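Liletti Modelling Stand, tabletop size
Reviewed by Gunnel Björklund

I teach figure sculpture two nights a week and I've gone through a lot of stands. Most of them are a flange, a bit of pipe and a turntable that starts grinding by the second term. The Liletti costs 82 dollars more than the one I normally tell students to buy, so I wanted to see where the money went.

The box says it will carry a clay portrait head "with total stability". I've heard that before.

Setting up

Seven bolts, one hex key, and a sheet of instructions that shows the upright going in backwards. I followed it, took it apart and did it again the other way. Once it was together it sat flat on my bench, and the rubber feet didn't leave marks. The colour is a dull grey. Fine by me, as I don't want something shiny behind a face I'm trying to judge.

Working on it

I built a life-size head on it over most of July, using the same water clay I always use. The turntable moves smoothly under load and the brake holds, mostly. Lean in hard with a rasp or a wooden block and it creeps a little. My old stand creeps too, but my old stand never promised me total stability.

The height collar is the part I'd call well made. Two turns loosens it, and it didn't slip once with the full weight of clay on top. Bendik Lundgren, who shares my studio, tried his plaster torso on it and wasn't as lucky. His piece was wider than the board and the whole thing felt tippy.

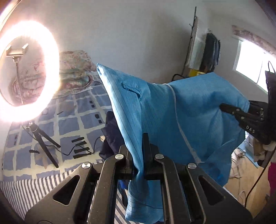

What I'd skip

Liletti also sells a matching armature kit. It's aluminium wire you can get at any hardware store, in a nicer bag. The "studio cover" is a plastic sheet with elastic. A damp cotton rag and a garbage bag do the same job.

Worth it?

If you make heads and small busts and you're sick of a wobbly pipe, maybe, and I'd wait for a sale. For anything wider than the board, no. The maker claims the bearing is good for 2000 hours. I'll believe that when I've put in the hours, and I'm keeping the old stand under the bench until then.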